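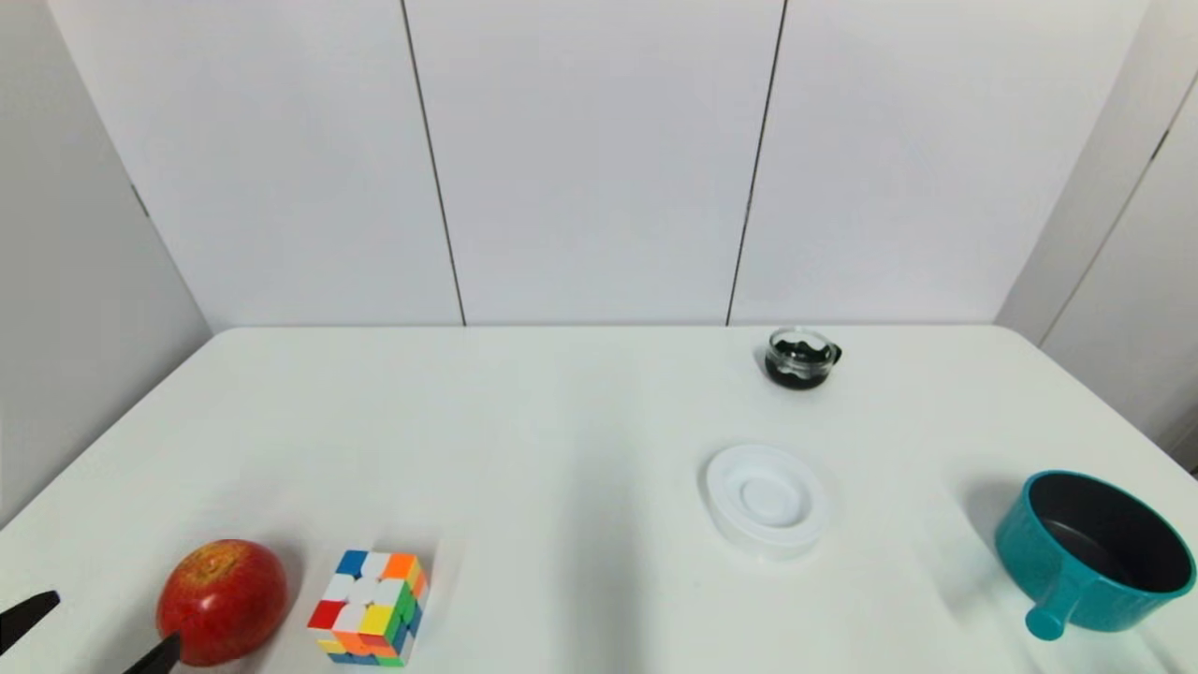 Why I still want a long lunch

In the town where I grew up, the shops closed from one until half past two. My uncle, Witold Urbańczyk, repaired shoes there, and he put a card in the window and went home to eat soup. If you needed your boots, you waited. I don't remember that anyone was angry.

Now I live in Buvton and I eat at my desk, like everybody in my office. We have the right to one hour, it is written in the contract, but the person who takes it feels watched when she comes back. Last February I decided to take it anyway. I walk to the canteen on Jesten Street, I order what they have, and I eat an apple on the way back.

My colleagues say that a long lunch makes the evening shorter. This is true, and I have lost six o'clock trains because of it. But I also remember what I was like at four in the afternoon before - I read the same letter three times and answered it badly.

I don't ask for a law. I would only like managers to go out first, with their coats on, so that the younger ones can see it. A meal is a small thing and it is easy to give away a little of it each day. Then after some years you cannot say what you ate, or with whom. My uncle could always say - it was soup, and it was with my aunt.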